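The Pink Plate

The will ran to 40 pages, and the pink plate did not come up until page 38. By then Graham Mapplebeck had inherited a clock, a drawer of keys that opened nothing, and his late aunt's share of a boat in Estia that had sunk in August. He was in a giving mood.

"The oval plate," read Hubert Kozłowski, who had been the family's lawyer long enough to stop apologizing for it, "shall go to whichever of my nephews can tell me what belongs on it."

"Tell her?" said Graham.

"She wrote it before she died," said Hubert. "People do."

There were two nephews, if you counted Fuseini Quaye, who was a nephew by marriage and had been told so at every Thanksgiving for ten years. Fuseini had driven 200 miles for the reading and had so far inherited a raincoat. He looked at the plate with real feeling.

It was not much of a plate. Their aunt had bought it at the Kustow store on the corner the week the place went out of business, and she had never once served food on it. What she put on it was the blocks. One blue, one purple, left over from a set that had belonged to some child nobody in the family would claim. Every morning she set them out on the table with her coffee, moved them around for a while, and refused to discuss it.

"Fish," said Graham. "It's an oval plate. Fish goes on it."

"She hated fish," said Fuseini.

"She hated a lot of things. She still owned plates for them."

Hubert wrote down "fish" and underlined it, a habit that added nicely to his bill. Then he opened the envelope their aunt had left with him, which was supposed to settle the matter, and found a single photograph. 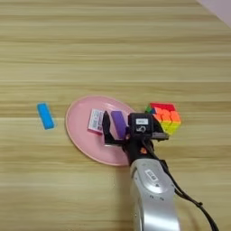

Purple on the plate, blue off it.

They passed it back and forth across the desk. Graham turned it upside down, in case it was a fish from that side.

"So the purple one belongs on it," said Fuseini slowly, "and the blue one doesn't."

"What about the little white package?"

"What about it?"

"It's on the plate too. If we're being strict, it belongs there as much as the block does." Graham tapped it. "What does it say?"

They all leaned in. Hubert tried his reading glasses, then his other reading glasses, then the magnifier he kept for signatures. There was something red on it and something dark, and that was as far as the law could go.

"Tea," said Graham.

"You can't just say tea."

"I said fish and he wrote it down."

Hubert wrote down "tea."

It was Abimbola Odukoya from next door who finally got them out of the office. She had fed their aunt's cat for years, had a key to the house, and did not see why grown men should argue over a picture when the table was still standing in the kitchen. So they went over there, all four of them in Fuseini's car, with the raincoat on Hubert's knees.

The kitchen smelled of coffee and old mail. Abimbola pulled up the blind. Graham sat down in his aunt's chair, got up again as if she had caught him at it, and took the one beside it.

"She used to sit here till lunch," said Abimbola. "I asked her once what the game was. She said it wasn't a game, it was seating."

"Seating?"

"For dinner. She said the blue one never knew when to go home."

Graham and Fuseini each thought about this. Graham owned a blue car, a blue suit, and a great many blue shirts, and he had once come for a weekend and stayed until the gas company called. Fuseini looked down at his sweater. It was closer to maroon, but in a kitchen with the blind half stuck he felt he could make a case.

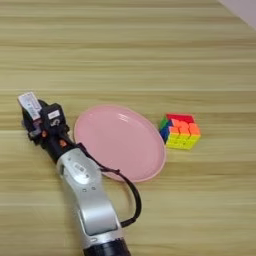 "It could mean anything," said Graham. He ran his hand along the grain of the table, one long pale stripe and then the next. "Blue could be the mailman."

"Could be," said Abimbola, who had known the mailman and liked him.

"I'm withdrawing the fish," said Graham.

Hubert crossed out the fish and charged for it. Then he turned to Fuseini and asked him, for the record, what belonged on the plate.

Fuseini took his time. He had come a long way for a raincoat.

"Company," he said. "The kind that leaves."

The cat walked in, looked at each of them, and sat down on Graham's foot. Hubert put away his pen. Abimbola found a sheet of newspaper to wrap the plate in, and Graham, to his credit, held the tape.

"Do you want the blocks too?" she asked.

"Just the purple one," said Fuseini.

Graham put the blue one in his pocket and asked what there was for lunch.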